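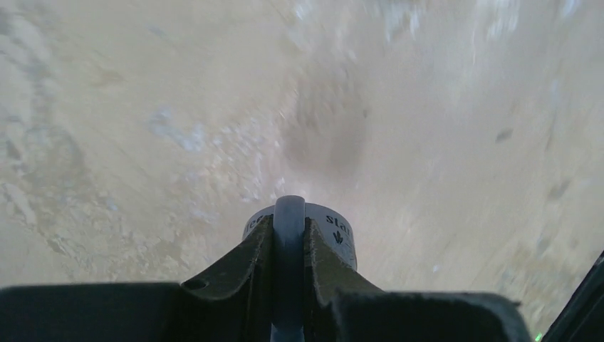
Wrist camera view, attached by Peninah Kioko. Gripper over the printed cup on the stone-look benchtop.

Ticket: Grasp planner places cup centre too far left when the fingers cover part of the rim
Component: Zadus perception, cup detector
Opened by: Peninah Kioko
Assigned to: Zawadi Kashindye
Status: Open, workaround in place

Peninah Kioko
Hi Zawadi, hope the week is treating you kindly. I've got a puzzling one for you, and I'm sorry in advance for the length of it, but I'd sooner give you too much than have you chasing me for bits and pieces.

Since we moved to the new Cunen build, the detector puts the centre of the cup well to the left whenever the gripper is in close. From further back it's lovely, I've no complaints at all. Once the fingers and the bar between them cover the middle of the cup, though, all you get of the rim is a bit of curve on either side, and I think the fit is grabbing one side and ignoring the other. I ran 200 approaches overnight and 113 of them finished with the planner asking for a correction it didn't need. The arm then dutifully makes the correction, bless it, and the next estimate is worse.

What I've tried so far:
Restarted the perception node (no change).
Recalibrated the wrist camera with the Lollesen board, twice, the second time with a fresh cup of tea and a lot more patience. The numbers came back fine.
Swapped in the older gripper mask. Slightly better, but then it starts treating the finger edges as rim.

Zawadi Kashindye
Thanks Peninah, please never apologise for a long ticket, they're my favourite sort! I went through your logs over lunch and I think you're right about the one-sided fit. The new build splits the rim into separate arcs wherever the mask cuts it, then keeps only the arc with the highest contrast. There's dark lettering on both sides of that cup (I can make out what looks like "star" on the right, with a little leafy emblem under it), and I suspect the edge finder is getting muddled between the print and the real rim. The mottling in the benchtop probably isn't helping either, seeing as the cup is a fairly similar brightness.

Could you try two things for me when you have a moment? In the detector settings, change arc_select from best to joint, so both arcs go into the one circle fit. Then raise min_arc_points to 12. Leave the mask on the current version, please, or we'll be comparing apples and oranges.

Peninah Kioko
Done, and what a difference! I replayed the saved approaches instead of tying up the arm, and the bad corrections dropped to nine. The ones left over all have the centre jumping inward, toward the lettering. I've put the replay logs in the Wanyama folder under my name. There's a second set in there from the plain cup, which had no trouble with either setting.

Zawadi Kashindye
Oh, that's very good news. The plain cup result is handy too, so thank you for thinking of it. I'll add a check that throws out any arc with a second, parallel edge just inside it, and I'm going to make joint the default in the next build. The fit takes a touch longer that way, but we've got room in the control loop for it.

In the meantime please keep the workaround on, and cap the correction step in the planner so a stray estimate can't send the arm wandering. I'm hoping to have a patch for you to try on Friday.

Peninah Kioko
Cap is in. I'll leave this open and rerun the full overnight set once the patch lands.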